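Friday, late

Spent the day on the equipment plan again. The Vuteo quote is in and it is higher than the budget line allows, mostly on account of the wrist. Granano will do the arm alone and leave us to source fingers elsewhere, which saves money now and adds a week of adapter work later. Horobets have not replied. I will give them until the middle of next week and then drop them from the sheet.

The quantities are settled at least: 2 arms, 5 sets of fingers, 8 spare pads. I had 25 pads down in the first draft, carried over from the old wear figures, and cut it after going through the maintenance log. Flat black fingers wear at the tip first, so the spares can be tips only if Diller will sell them separately. Must ask.

Simulation licence is the awkward item. It renews in December, whatever happens with the hardware, and it falls in this year's money — the arms fall in next year's. I have put it on its own line so that it does not get traded away against a gripper.

Ran the phone grasp in simulation after lunch, fingers in from both sides, view from close up.
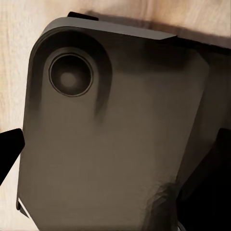 Opening width is the figure I still need from both suppliers. Vuteo give it with bare fingers, Granano with pads fitted, and the two cannot be compared as they stand. Wrote to both asking for the same measurement. Also asked Granano for a delivery date in writing.

To do on Monday: freight, insurance, a second price for the bench.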